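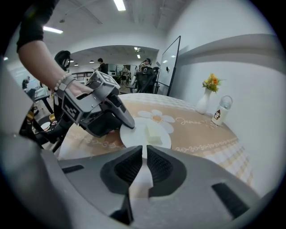 Toalha de mesa Kabbaj Margarida

Ref. 3044
Linha: Kabbaj, têxteis de mesa
Disponibilidade: em stock na loja de Stustbridge; por encomenda em Plallville

A Margarida é uma toalha para mesas pequenas, de refeição ou de apoio, em tons de pêssego e bege. O motivo principal é uma margarida branca grande, de pétalas arredondadas e centro dourado, acompanhada da palavra "Jasmine" em letra manuscrita branca. À volta corre um padrão de quadrados claros e um remate branco recortado. Mais abaixo há uma faixa de arabescos brancos que acompanha a borda.

É um artigo de uso diário. Limpa-se com um pano e não precisa de ser passado a ferro.

Medidas e formatos

O formato de série é o redondo, com 142 cm de diâmetro. Numa mesa de 120 cm fica uma queda de 11 cm a toda a volta. Para mesas de 90 cm a queda passa a 26 cm, o que já incomoda quem se senta com as pernas junto ao pé central; nesses casos aconselhamos o corte à medida.

O corte à medida é feito na oficina da Flener. O remate é retirado e cosido de novo, pelo que a faixa de arabescos pode ficar mais próxima da borda do que no modelo de série. Toalhas cortadas não têm troca nem devolução.

Para saber a medida certa, meça o tampo de lado a lado, passando pelo centro, e some o dobro da queda pretendida. Se a mesa encostar à parede, indique-o na encomenda. Há clientes que preferem deixar uma faixa do tampo à vista do lado em que trabalham, e nesse caso basta puxar a toalha para o lado da parede.

Material

Tecido de poliéster com acabamento repelente a líquidos na face estampada. O avesso é liso e não tem tratamento. A estampagem é feita numa só face. A cor pode variar ligeiramente entre lotes, sobretudo no pêssego; quem precisar de várias toalhas iguais deve pedi-las na mesma encomenda.

Utilização com loiça

O fundo é claro e pouco contrastado, e um prato branco continua a distinguir-se bem em cima dele. A toalha aguenta pratos mornos. Travessas e panelas saídas do forno ou do fogão precisam de uma base, porque o acabamento amolece e fica marcado.

Alimentos moles e húmidos, como tofu fresco, queijo ou bolo com calda, podem pingar na toalha sem problema se forem limpos no próprio dia. Açafrão, beterraba e vinho tinto devem ser limpos logo. Não corte alimentos diretamente sobre o tecido.

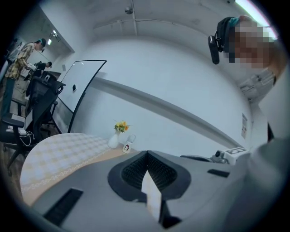

Mesa com toalha de quadrados brancos e bege, jarra de flores amarelas e laranja e caneca branca.

Salas de trabalho e copas

Uma parte das encomendas vem de escritórios que querem cobrir a mesa da copa ou uma mesa encostada à parede. Para este uso recomendamos uma jarra pequena e pesada, colocada junto à parede, e deixar livre a metade da frente. O tecido é fino e acompanha o movimento quando se arrasta um objeto: levante os aparelhos para os mudar de sítio. Pés de borracha escura podem deixar marca ao fim de algumas semanas. Um disco de feltro resolve.

Em mesas de tampo muito liso a toalha tende a escorregar. Temos molas de fixação em aço (ref. 757), vendidas em conjuntos de quatro, para tampos até 3 cm de espessura.

Lavagem e conservação

Limpeza diária com pano húmido e detergente neutro.
Lavagem à máquina a 30 graus, do avesso, com centrifugação até 600 rotações.
Não usar lixívia nem amaciador. O amaciador tira o efeito repelente.
Não secar na máquina. Estender à sombra, sem molas em cima do remate.
Guardar enrolada. Dobrada durante meses, ganha vincos que demoram a sair.

Encomendas e prazos

As toalhas em stock seguem no dia útil seguinte. O corte à medida demora dez dias úteis. As encomendas recebidas em dezembro, depois da primeira semana, só entram na oficina em janeiro.

Para medidas e cortes fale com Tamunoemi Ajayi, na loja de Stustbridge. Encomendas para empresas e pedidos de amostra de tecido são tratados por Suleiman Danladi, de segunda a sexta, da parte da manhã. A amostra é um retalho da zona dos quadrados e não inclui a margarida.

Os pratos, a jarra, a caneca e os restantes objetos não estão incluídos.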